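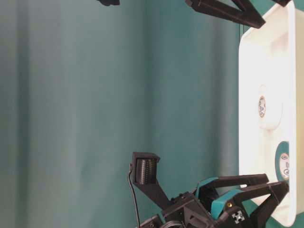
Gripper Comparison Enters Second Stage at the Villalobos Workshop

Reading time: 6 minutes

23 October 2022

The Applied Handling Group has completed the first stage of its comparison of small two-finger grippers and has begun the second. The work is being carried out at the Villalobos workshop under the direction of Yolanda Llorente, with Ramiro Pacheco responsible for the arms and controllers and Rocío Cabello responsible for the cameras and the records. Members who contributed to the equipment fund in March asked for a report on how the money was being used, and the present item is intended to answer that request.

The purpose of the comparison is limited. The group wishes to know which of the finger designs now available to it can pick up and set down common shop supplies from a shallow tray without frequent correction by the operator. Three designs were put forward. The Presby finger is long and plain, with a bare tip. The Varkex finger is shorter and carries a curved pad on its inner face. The third, known in the workshop as the Edine, is a tapered finger that can be fitted with or without a soft covering. All three were mounted in turn on the same pair of arms and driven through the same controller, and the finger settings were returned to a common starting point at the beginning of each session.

Rolls of tape were chosen as the test objects after some discussion. A roll can be taken by its outer edge, by its width, or by placing one finger inside the core and the other outside. Each of these grips asks something different of the finger, and a design that does well at one may do poorly at another. Rolls are also inexpensive, come in many colors, and can be replaced from the supply cabinet if one is crushed.

In the first stage, each design was given 150 attempts at moving a roll between the work cloth and the tray. An attempt was counted as complete only if the roll came to rest flat in the tray and the fingers opened cleanly afterward. The Varkex finger completed 123 of its attempts, the best result of the three. The Presby finger did nearly as well when gripping a roll across its full width but lost ground whenever the operator tried to take the roll by the core. The results for the Edine finger were uneven from one session to the next, and Ms. Llorente has asked that they be repeated before any figure is published.

Mr. Pacheco reports that the principal difficulty was at the wall of the tray. A finger approaching at a low angle touches the rim before it reaches the roll, and the operator must then raise the arm and begin again. With the two arms working from opposite sides, a further question arises as to which of them should enter the tray first. The group tried several arrangements and settled on a rule under which one arm holds its position while the other completes its movement. Sessions became slower under this rule, although the number of stoppages fell. 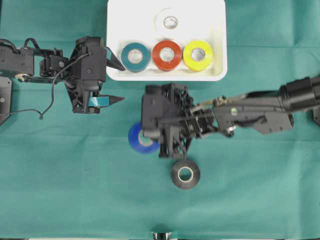 Both arms at the work cloth, with the left fingers near the corner of the tray and the right gripper over the blue roll.

The controller itself gave little trouble. An early fault, in which the right arm paused for a moment before closing its fingers, was traced to a setting that had been carried over from an earlier project. The setting was corrected, and the attempts made before the correction were set aside and run again. Members who use the same controller for their own work may obtain the corrected settings file from Mr. Pacheco on request.

The question of cameras took more of the group's time than had been planned. Ms. Cabello compared a fixed view of the workspace, a view from above, and a close view taken at the gripper. Operators preferred the view from above for planning a movement and for keeping the two arms clear of each other. For the last part of the approach, however, most of them turned to the close view, in which the position of each fingertip against the edge of the roll could be judged directly. The fixed view was found most useful after a session, when the group wished to settle a disagreement about how a roll had been dropped.

Two cautions were entered in the record. The close view shows very little outside the tray, and an operator who relies on it alone can lose track of the other arm. In addition, a white tray under strong light is hard on the camera exposure. Ms. Cabello lowered the workshop lamps by one step during the second week and found that the rim became easier to read on the screen. A white roll in the white tray remained difficult in the view from above, and two operators asked that it be withdrawn. It has been kept, on the ground that members will meet the same problem with their own stock.
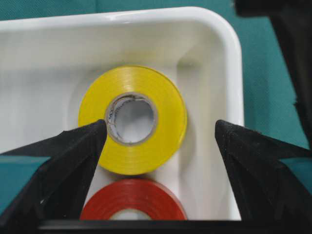

Gripper view of the yellow and red-orange rolls in the tray.

The second stage will be confined to the Varkex and Edine fingers. Each will be given a further 100 attempts, divided evenly between grips on the outer edge and grips on the core. The soft covering of the Edine finger will be examined for wear at the end of every session, as fraying at the tip was mentioned by more than one operator during the first stage. The Presby finger has been set aside for the present. Leif Hafstein has offered to prepare a version with a narrower tip, and if it is ready in time it will be admitted to a later round on the same terms.

The group has also agreed on a change in the way attempts are scored. In the first stage an attempt was either complete or not. From now on a middle mark will be given when the roll reaches the tray but comes to rest leaning on the wall or on another roll. Ms. Llorente considers that the former method was unfair to careful operators, who sometimes placed a roll correctly and then disturbed it as the fingers opened.

Members who wish to operate the arms during the second stage are asked to write to Ms. Cabello. No prior experience is required. A practice period of over 7 hours, spread across several visits, is expected of each new operator before his or her attempts are counted. Places are limited by the hours during which the workshop is open, and preference will be given to members who have not yet taken part.

Drawings of the finger mounts are held at the workshop and may be consulted there. They may not be copied until the comparison is finished, as the mounting holes are likely to be moved once more.

Comments (3)

Ross Lindsay
Thank you for the report. Was the grip force held the same for all three designs, or was each operator free to set it? I had a good deal of trouble with crushed cores on a similar setup and ended up lowering the force well below what the supplier advised.

Ramiro Pacheco
Mr. Lindsay, the force was fixed for the first stage and was the same for every design. We will allow two levels in the second stage. If you still have your notes on the crushed cores I would be glad to see them.

Leif Hafstein
The narrower tip is drawn but the first print came out warped. I expect to have a usable pair for the workshop before the second stage closes. Could someone confirm the screw length on the current mount?

Contact the editor | Copyright 2022 Applied Handling Group | Back to top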